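We use cookies to make this site work and to see which pages get read. Accept – Manage settings

News

Ganasetti to open textile repair and reuse center in former Todon mill

Posted in January by the Ganasetti press desk

ILLELAR – Household textile reuse company Ganasetti will open a repair and resale center on the ground floor of the former Todon mill this spring. Lease signed. Building work under way on the loading side. Doors open to the public in April, trade customers a month earlier.

The center will take in used clothing, towels, bedding and table linen from homes and small businesses in the Illelar area, sort it on site, repair what can be repaired and sell it in a shop at the front of the building. Anything past repair goes to Yazıcı, the fiber recycler, under a three-year supply agreement signed at the same time as the lease.

The site will create 18 jobs at opening. Ten are full time. Roles include sorters, sewing machine operators, a dye technician, two drivers and shop staff. Applications open at the end of the month and local candidates are encouraged to apply early, as training starts before the building is finished. No sewing experience needed for the sorting roles.

"We ran out of room two winters ago," said Pauline Horrocks, managing director of Ganasetti. "Bags in the hallway, bags in the office, a van we couldn't unload. We looked at new units out by the highway and they were fine but the Todon building has daylight, it has a freight elevator that works, and people here already know where it is. It was the easy choice in the end."

What the center will accept

Clean, dry items in any condition. Knitwear, cotton, linen, wool, denim, towels, sheets, curtains without hooks. Holes and missing buttons are fine. Faded is fine. Please do not bring pillows, comforters, carpet or anything with oil or paint on it – these can't be processed at this site and will be sent back.

Drop-off is free. Bags of up to 10 kilos can be left at the side door during opening hours, larger loads by appointment. Hotels, salons and restaurants will be able to book a regular pickup, with prices to be published before the trade opening.

Knits are a particular focus. Patterned pieces are harder to mend neatly than plain ones, the repair has to follow the design or it shows, and many repair shops turn them away for that reason. Ganasetti's menders will offer pattern-matched repair as a standard service, priced by size of the hole and not by the hour.
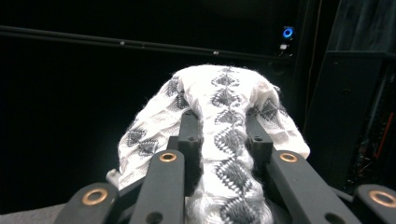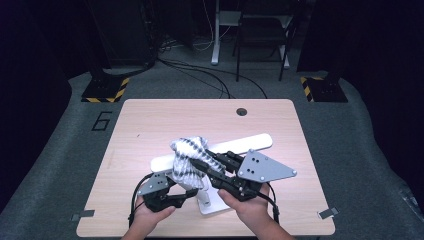

Cloth with a pattern in black and white.

Customers who want an item back can pay for the repair and collect it within two weeks. Customers who dont want it back can donate it to the shop and will get a voucher toward anything on the rails. Vouchers do not expire and can be passed on to somebody else.

The shop

The shop will cover 602 square meters, with a separate room for fabric remnants, yarn and notions sold by weight. Prices in the remnant room start low and stay low. Opening stock has been building up at the company's current premises since last summer and includes blankets, tablecloths, work jackets and childrens sweaters, all washed, checked and labeled with the repair that was done.

A mending table will be open to the public every afternoon from 2 p.m. Bring your own item, borrow the tools, ask the staff. Free of charge, no booking. Evening classes in darning, patching and basic alterations will begin once the shop has settled in, starting with beginners. A class for people who have never threaded a needle is planned first.

The building

The Todon mill wove toweling until it closed and has stood mostly unused since. The brick front and the tall windows on the river side will be kept. Sixty-eight of the original window panes are cracked or missing and will be replaced in matching glass. The freight elevator has been inspected and passed. Heating will be new throughout, along with a ramp at the main entrance and two accessible restrooms. Bike racks in the yard, limited parking behind.

Work on the upper floors is not part of this project. Ganasetti has first refusal on the second floor for 18 months and has not yet decided whether to take it.

"People ask me if there is really that much cloth out there," Horrocks said. "There is. Open any closet. Most of what we get needs a button or one seam, and then it is good for years. I would rather see it on somebody's back than in a bale."

Yazıcı will collect non-repairable material weekly, sorted by fiber type. Cotton and wool will be pulled back to fiber and spun or felted, mixed fibers will go into insulation and padding. Buttons, zippers and other hardware are removed at the center first and sold in the remnant room.

Local schools and colleges interested in visits should get in touch now, places in the first term are limited. Groups will be able to see the sorting hall and the repair room. Closed shoes please.

Editors: interviews with Pauline Horrocks can be arranged at short notice, mornings preferred. Site visits by appointment only untill building work is complete, hard hats provided.

ENDS

Contact: Ganasetti press desk, Todon Mill, Illelar | © Ganasetti, all rights reserved | Back to top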